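How to Fold and Store Kitchen Towels So the Stack Does Not Fall

By Necati Gündoğdu

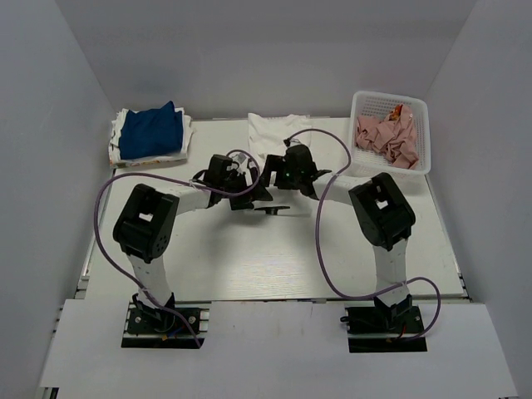
A folded stack with the dark blue cloth on top and white ones under it.

In my first apartment I had one drawer for all the cloths, and each time I pulled one, three others came with it. I have tried many methods after that. The one I explain on this page is simple and it works also for napkins and small hand towels.

What you need

A flat surface, bigger than your biggest towel when it is open. The towels must be fully dry. If they are a little damp, wait, or hang them again. A towel that is folded damp takes a smell in one night, and you must wash it again.

You do not need a folding board. I bought one from Goter and it stays in the closet.

Step 1. Sort by size

Make one pile for the large towels and one for the small. Do not look at the color yet. If you mix the sizes, the stack will lean to one side.

Step 2. Shake and smooth

Hold the towel from two corners and shake it two times, strongly. Put it on the surface and pass your palm from the center to the sides. Old cotton towels are often not square anymore, especially after hot washing. Pull the short side gently. It will not become perfect and this is fine.

Step 3. Fold the long side in three

Bring the left third over the center, then the right third over it. You now have a long strip. Many people fold in half here, and for thin towels this is also good, but a thick towel folded in half and again in half opens by itself.

Step 4. Fold the strip

Fold the strip in half, then one time more in half. For a very short towel, one time is enough. Press with your hand and count slowly to 20 if the cloth is stiff, such as linen.

Step 5. Build the stack

Put each towel with the closed fold toward you and the open edges toward the wall. When you take one, you catch only one fold. Put the heaviest towels at the bottom. I stop at eight towels, then I start a second stack.

About the shelf

My shelf is an Idero, and it has a slippery surface. I put a sheet of baking paper under the stack, cut to the size. A thin cotton cloth does the same job and looks nicer.

If you prefer a drawer, place the folded towels standing, like books. In this case fold them one time more, so they are not taller than the drawer. Do not fill the drawer completely. Leave the width of a hand.

How often

I do this on Saturday, after the laundry is dry. Put the clean towels at the bottom of the stack and take from the top. In this way all of them are used equally and the same two do not become old before the others.

Questions I received

Can I iron them first? Yes, but I iron only the linen ones.

Does softener help? It makes the fold softer, but my towels dried the dishes worse with it, so I stopped.

What about 100% polyester cloths? They slide on each other. I roll these and keep them in a small box next to the sink.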